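April 11, 2026

Third pass through the Delden notes tonight, coffee gone cold. The question I keep writing at the top of the page is whether a machine can put groceries away yet. My answer moves between "nearly" and "no," depending on which chore I mean.

Cans are the easy case. They are rigid, they stand up by themselves, and a parallel gripper closes on them without much thought about angle. Crowding is what makes them hard. Each can placed takes away finger clearance for the next one, and a short can beside a tall one leaves very little room on that side.

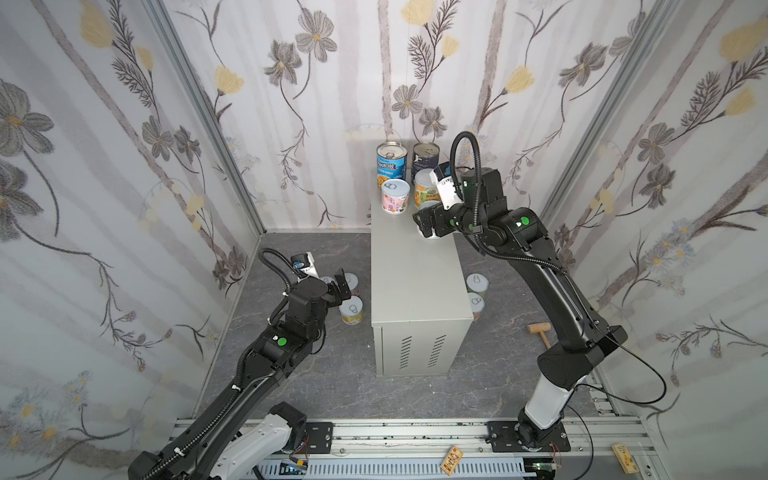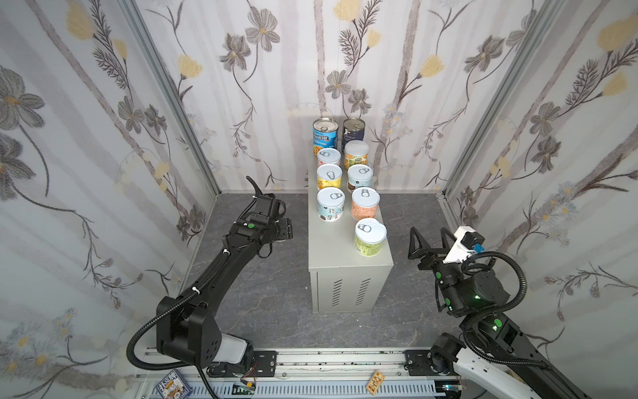 Two arms, one gray cabinet, cans on top.

Saoirse Breathnach wrote back that she would not call it a chore until the arms can do it in her pantry, with the door half shut and a bag of flour leaning on everything. She also wants the time per can before she hears the word "useful" again. Fair on both points. I have no time per can.

For scale, I ran my own shelf after dinner: 56 seconds for 7 cans, labels not faced. Zeman's stockroom log from December has 872 items put up in one shift by two people, and a fair share of those were soft packs, which I would not hand to a gripper at all.

Remaining for the Hirka memo - define "done" for a stacked shelf, decide whether a nudged neighbor counts as a fault, ask Altora for their drop counts.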